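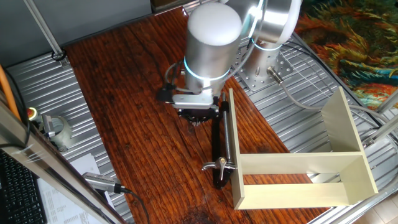 *A tap with a chrome spout and an upright black handle, on a dark reddish-brown wooden top.*

# How Does a Tap Work?

You turn on a tap many times a day. You do it to brush your teeth, fill a glass, or rinse a plate. Water comes out, and then it stops when you want it to. A tap is a simple machine, and most of them work in much the same way.

## The parts you can see

The **spout** is the part the water comes out of. Some spouts are tall and curved. Others are short and stick straight out. Many are coated with chrome, a shiny metal that does not rust easily and wipes clean with a cloth.

The **handle** is the part you move. Some handles are round knobs that you twist. Others are levers that you push, pull, or lift. A long handle is easier to move than a short one. If you have ever opened a heavy door, you may have noticed the same thing. Pushing near the edge is easy, and pushing near the hinge is hard work.

## The part you can't see

Inside the tap is a **valve**. A valve is like a gate for water. When the valve is shut, water waits behind it in the pipe. When you move the handle, the gate opens a little and water flows through. Move it farther and more water comes.

Water in the pipes is always being pushed. This push is called **pressure**. In the town of Follarden, the water tank stands on a hill 52 meters above the main street. The weight of the water in the tank and the pipe pushes down on the water below, so it rushes out when someone opens a tap at the bottom of the hill.

## What goes underneath

A tap has to be held firmly in place. In a kitchen it is often fixed to the sink or to the counter next to it. A counter can be made of stone, metal, or wood.

Wood is the tricky one. It is made of tiny tubes that once carried water up the tree, and it can still soak water up. Wet wood swells. When it dries it shrinks again, and after many times it may crack.

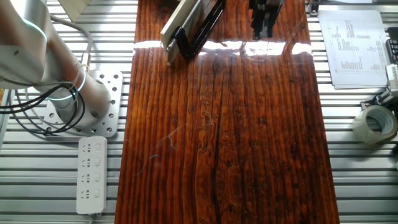

People protect wood by brushing on oil or a clear finish. A clear finish dries into a thin, hard layer. You can still see the lines in the wood through it. Those lines are called the **grain**, and they follow the way the tree grew. A knot is a spot where a branch was once joined to the trunk.

Even with a good finish, it helps to wipe up puddles. Water can get into a crack and reach the bare wood.

## Try it: catch the drips

A worn valve may not close all the way, and then the tap drips. You can find out how much water that wastes.

1. Ask an adult to help you set a tap so it drips slowly.
2. Put a measuring cup under it.
3. Wait 30 minutes.
4. Read the number on the side of the cup and write it down.
5. Multiply by 48 to get the amount for one whole day.

Turn the tap off when you are done, and use the water on a plant.

## Words to know

**Grain:** the lines in a piece of wood

**Pressure:** a push on something, such as water in a pipe

**Spout:** the part of a tap that water comes out of

**Valve:** a gate that lets water through or holds it back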